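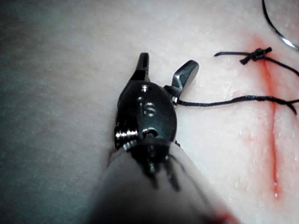

Course Handout 2: Tissue Handling on the Synthetic Pad
Basic Skills Laboratory, Surgical Technology Program
Issued March 29, 2021
Course lead: Haoran Kong

Purpose of the session

This session introduces the handling of synthetic tissue with a wristed grasper. Students are expected to have read the chapter on forces in soft materials before attending. The written notes are a supplement to the bench work and do not replace it. Attendance is recorded at the start of the session, and students who miss it should arrange another time through the laboratory office in Room 149.

The practice pad

A practice pad is made to be pressed, pinched, lifted and sutured. It has no blood supply and does not swell or dry out as living tissue does, so it gives a student the same starting point each time. It also forgives a great deal. A pull that leaves no mark on a pad may bruise or tear bowel. For this reason, the absence of visible damage is not accepted as evidence of good technique in this course.

Pads should lie flat on the tray with the suturing side up. Do not write on a pad, fold it, or stack wet pads together. A pad with a tear that runs through its full depth is to be placed in the discard bin and entered on the bench sheet.

The grasper

A wristed grasper has a shaft, a wrist and a pair of jaws. Thin cables run through the shaft and move the parts at the far end. Students should be able to name each part and state which motions take place at the wrist and which at the jaws.

The cables deserve particular attention. They should never be picked at, pushed aside with a probe, or used as a place to hold the instrument. If a strand looks frayed, set the instrument down and call the instructor.

Approaching the tissue

Open the jaws before contact. Bring both tips to the surface together, take a shallow bite, and close slowly. Stop closing when the material is held. Lift only as far as needed to see the fold, then lower it and open the jaws fully before moving away. Dragging a half-open jaw across the surface is a common fault – it catches the material and pulls it sideways.

Watch the shadow of the jaws on the pad. As the tips come down, the shadow and the tip draw together, and this is a useful guide to depth when the view is from one angle only.

Required reading and written work

Grumov, Notes on Soft Tissue Mechanics, section on grip and shear
Rezende, Bench Exercises for Beginning Students, exercises on lifting and release

Submit one page comparing the behavior of the pad under a slow lift and a fast lift. State what you observed before stating what you concluded. Pages are due at the next meeting and should carry your name and the course number, SURG 465.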